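3 min read

I bought the pink drawer organizer and the black wire dish rack in the same order from Farkura back in February, so you're getting one review for both. (My neighbor Casimiro Cordero swears by his Tamora rack, but I wanted something taller.)

Organizer first. It's plastic, it has soft rounded corners, and rolled socks sit in it really nicely, one to a compartment! My thick fuzzy ones go in fine too, as long as I roll them tight.

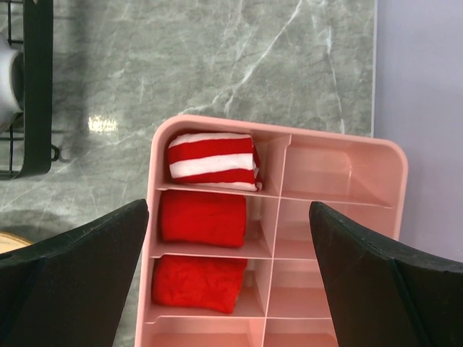
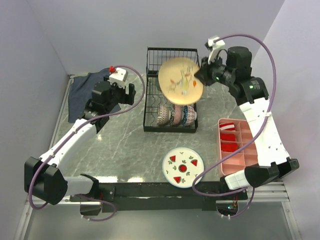

The rack is the one I'd buy again tomorrow. Bowls stand up on their sides along the front, plates go behind, and the closely spaced wires at the back keep things from flopping around. It does eat up counter space, and I wish it came with a drip tray. I've been sliding an old towel under mine, which looks terrible but works.

Four stars for the organizer, five for the rack.

Related
Ibarra drawer liners, tested
Small kitchens of Esamthorpe
76 ways to fold a towel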